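To: refurb-benches list
From: Zsolt Kiss
Date: 2024-10-20
Subject: Re: Re: Mestley arm for drive pulls – anyone got one running?

Attila Mészáros wrote:
> Hi all, we're looking at the Mestley arm with the Clureo gripper
> for the boring end of the tower work, mostly SATA leads and drives.
> The sales page only shows it picking up blocks off a nice clean mat.
> Has anyone put it inside a real case, with cables everywhere? And is
> the support any good? We've got 106 towers coming out of a school
> contract and only two pairs of hands, so I'd like to hear the bad
> bits as well.
> Attila

G'day Attila, and sorry for the wait, I saw your message on my phone and then it slid down under forty others.

Yep, we've had one on trial at the Umness shed for three weeks now. I've got opinions! It's the standard arm with the Clureo two-finger gripper and the wrist camera add-on, and I've been driving it by hand most of the time (leader arm on the bench, follower over the case) with the idea of teaching it the repeat jobs later. We started on Dells because that's what we've got stacked to the roof, and I reckon your school lot will be much the same.

The first thing you'll notice is how chunky the gripper is once it's inside a case. The fingers themselves are slim enough, but the housing behind them takes up a heap of room, and you spend a fair bit of your day working out which angle lets you reach a plug without the body leaning on something else. Coming in on a diagonal over the board suits us best. The wrist view looks like this when you're down among the SATA cable and the blue drive carriers: 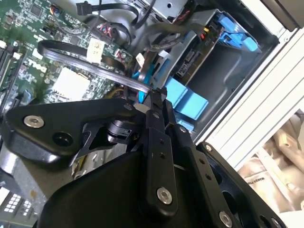 Can it unplug a SATA lead without wrecking the connector?
Mostly it can, as long as you grip the plug body and pull straight out, and go slow enough to feel for the latch on the leads that have one. Grab the flat cable itself and you'll be buying new cables.

Zoë at our end asked me that on day one and I'd have given her a much ruder answer then. The trick was turning the grip force way down from the factory setting. It ships set up for people lifting things, and plugs want a lot less squeeze. There's a slider for it in the software, buried in the second tab under "Tool", and the manual calls it something else entirely.

Now, the rest of it, in whatever order it comes to me:

1. Setting up. Took us an afternoon. The arm bolts down with the clamps in the box but I'd use proper bolts into the bench, ours crept a bit when it was reaching right out. The calibration routine is fine once you've done it twice. Keep the case in the same spot every time – we screwed a couple of timber battens down as a fence and it saved us no end of faffing.

2. Tool-less bays. This is the bit I'd been looking forward to. Blue plastic latches and tabs are good targets, easy to pick out against grey metal and a green board, and there's something there for the fingers to get hold of. The trouble is reach. The drive sits off to one side of the bay and the gripper has to come in steep, so I tip my view and go by the latch and the edge of the bracket. I'd budget plenty of practice before you let it loose on anything you want to sell.

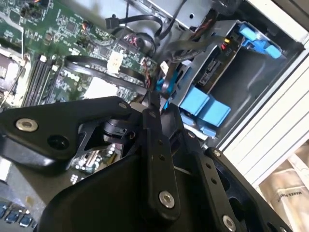
3. The camera. Better than I expected, and it's the reason I'd pay for the bigger kit. The catch is that a good slab of what you see is gripper, all black plates and bolts, and whatever is directly under the housing you have to remember or guess. I'd love a second camera mounted off to the side and I've told them so.

4. Screws. Forget it. There's a driver attachment coming, apparently, but I'll believe it when it's in the post. We do the screws by hand before the case goes under the arm.

5. Support. Mestley don't answer the phone, but Annamalai (the reseller, they did our trial) are very good. I sent them a whinge about a noisy joint on a Friday arvo and had a reply before tea. The replacement finger screws they sent were the wrong length, mind you, and we're still waiting on the right ones.

6. Speed. A person with decent fingernails beats it easily. If you've got 106 towers and a deadline, do them by hand, mate. Where I think it'll earn its keep is later on, once it's been taught one model properly and can plod along while you're testing RAM.

Would I buy it? I'm leaning towards yes, for us, because we get the same few models month after month and I like tinkering. For a one-off contract I'd ask for the trial and send it back at the end. Ask for the spare fingers up front too, they'll throw them in if you push a bit.

Happy to have you out to the shed for a go if you're down this way in October, just bring one of your own towers so we're not flattering it. Kettle's on most mornings.

Cheers,
Zsolt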